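Search tickets
Enter keyword or ticket no.

Ticket 416 — Garment count does not match returns sheet, sorting table
Opened by: Solveig Aasen
Category: Stock / showroom returns
Priority: Normal
Status: Open, workaround in place

Problem
The Vovedow returns sheet for the showroom closes with 513 garments. The shelf count after sorting gives 511. The difference is 2 and has stayed at 2 through three recounts. Both missing lines are dark tops, one from the Sarpong rail and one from the Paltel rail. No light-colored or bright items are affected.

Expected result
Sheet total and shelf total agree before the baskets are released to pressing.

Checks made
1. Recounted the shelves from the top down, then from the bottom up. Same total both times.
2. Compared tag numbers against the sheet. Tag 1950 is on the sheet but not on any shelf. The second missing line has no tag number entered, only "black, knit."
3. Checked under the table and behind the rails. Nothing found.
4. Checked the pressing room. One black top was there with no tag. It could not be matched to either line, so it was set aside and not counted.
5. Printed the sheet again from Vilteser in case the first copy was out of date. No change.

Sorting follows the May instruction: loose pieces go in the middle of the table, each piece is picked up, checked for a tag, entered, and put in a basket. A basket is counted when it is full and again when it is emptied onto the shelf.

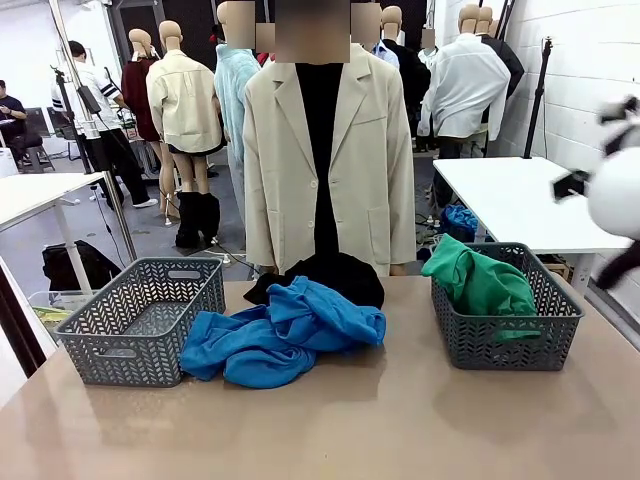 The count goes wrong most easily at the step where a piece leaves the pile and has not yet reached a basket. Dark pieces are the harder case, as two of them bunched together can be taken for one. The middle of the table shows how this happens: the black piece is in a mound partly under the blue one, right up against the hem of the blazer on the dress form, and the form has a black high-neck top on under that blazer. A quick look from the front does not separate stock on the table from stock on display. The green piece in the right basket is easy to account for by comparison, even crumpled and hanging slightly over the rim.

Workaround
- Move the dress form back one full step before sorting starts.
- Spread dark pieces flat and enter them first.
- Count a piece only when all of it is inside the basket — sleeves included.
- Enter a tag number on every line. If there is no tag, write "no tag" and stop for a second check.

Result so far
Two test batches sorted with the workaround matched the sheet. The original difference is not cleared. Clothes on display forms were never part of the shelf count, so the next check is to compare what each form is wearing with the display list and look for tag 1950 there.

Pending
Display list requested from the showroom desk. Ticket stays open until it is received and both lines are matched or written off.

Last updated: 29/08/2018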